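Station Four

The Stadent contract specified 2,000 accepted demonstrations of one task: bowl and saucer, to tray. By April the operator at station four had recorded nearly all of them.

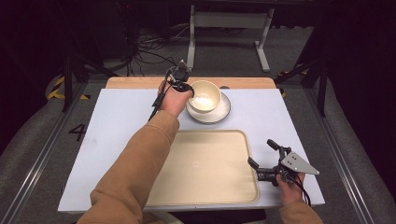

An episode ran 10 seconds if it was done well. The left hand closed on the bowl rim. The right hand waited at the tray until it was needed. Hesitation of more than two seconds was grounds for rejection, and the reviewers in Prurano rejected without comment.

The operator had a habit. Before letting go of the bowl, the left wrist turned it a few degrees, the way a person does at home so the chip faces the wall. The bowl had no chip. The turn was not in the protocol. It added a fraction of a second and fell inside tolerance, so it passed review every time.

Training finished overnight at Grusmont. At 6 in the morning the policy was loaded onto the arm and given a bowl it had not seen before, a blue one. It took the rim, carried the bowl across, lowered it and paused.

Then it turned the bowl a few degrees toward the wall.

The engineer on shift logged it as residual wrist rotation, cause unknown, no action - and ran it again.

Comments (3)

milosevic_fan: Reads like something out of the Milošević anthology. More please.

gripperhands: I did this job for a year. My rejects were all hesitation too.

tam88: Why would they not just filter out the rotation?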